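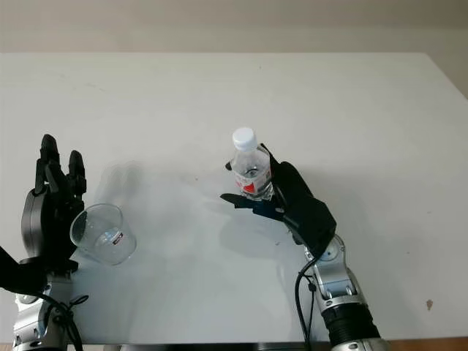
From: Ward Declercq
To: stukari-arms list
Subject: Re: left arm freezes, right arm doesn't
Sent: 4:52 PM

All, quick one before I lose the bench.

Got the pour fault to come back. It's the same one Jisley saw in November, I'm sure of it now. Left side drops off the bus, holds its last commanded pose, reports healthy. Right side never hears about it and keeps running the tilt. So you have one arm parked and the other one still moving toward it. No alarm, no stop, green light the whole time.

Numbers: 319 runs on the Vukach controller, cap on for all of them, 13 dropouts. On 7 of those the right arm carried on to the end of the motion. The other six I caught with the button, so please don't read that as the software catching them. It caught none.

What I had wrong last week: I blamed the grip. Turned the closing force up, swapped the bottle, taped the cable out of the way, all a waste of time. The grip log is flat right through the fault.
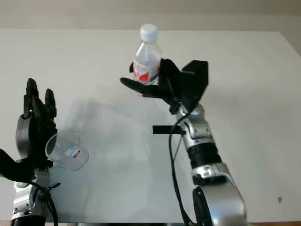
The heartbeat is the thing. Timeout is set to 200 ms in the config but the Vukach side only reads that value at boot, and then only if the left arm comes up first. If the right one wins the race it falls back to no timeout at all. Zero means forever, aparently. Whoever wrote that, we need to talk.

Checked by forcing the boot order. Right first, then pulled the left data lead: right arm kept going. Left first, pulled the same lead: both stopped, fault showing on the panel. Did it enough times that I believe it.
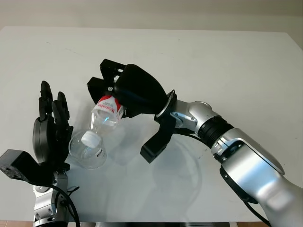

Right arm with the bottle tipped neck-down, cap on, left hand alongside.

So until there's a patch:

Power up left first, wait for its ready tone, then right. Every time, including after a stop.
Cap stays on. No open water on this rig.
One person on the button, not the same person who is typing.
Speed at the low setting. Yes it's slow.
Nobody reaches between the arms to fix the cup. Stop it first, then reach. I did it myself once and I'm not proud of it.

The Mulder bench has the same controller, so assume it has the same bug. I haven't tested there. If you're running on it tonight, please dont run unattended, and somebody send me the boot log.

Still open: why the left drops out in the first place. Could be the connector, could be the switch. The dropouts bunch up late in a session but I wouldn't hang anything on that yet. Swapping the lead tomorrow and running the set again.

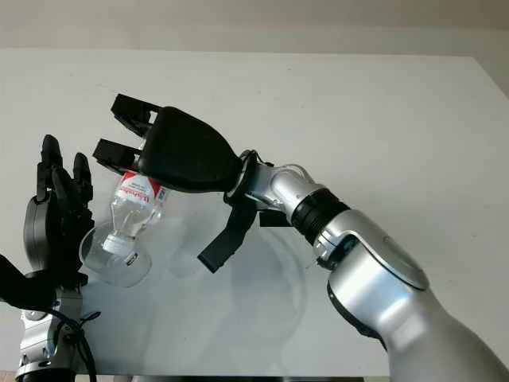 Earlier message, 11:20 AM:

> Are we sure this is a dropout and not just the planner waiting?
> I've watched the left arm sit still plenty of times when it was
> supposed to. If it really is losing the bus I'd expect an error
> somewhere, and there's nothing in the log I pulled. Also, does the
> red button cut both arms or only the one it's wired next to? I was
> told both. Would like to hear that from someone who has tried it.

Not the planner. There's a gap in the left arm's packets every time, look at the raw capture, the summary log hides it. And the button cuts both, tried it this afternoon from each boot order.

Capture goes up on the Stukari share in an hour or so.

Ward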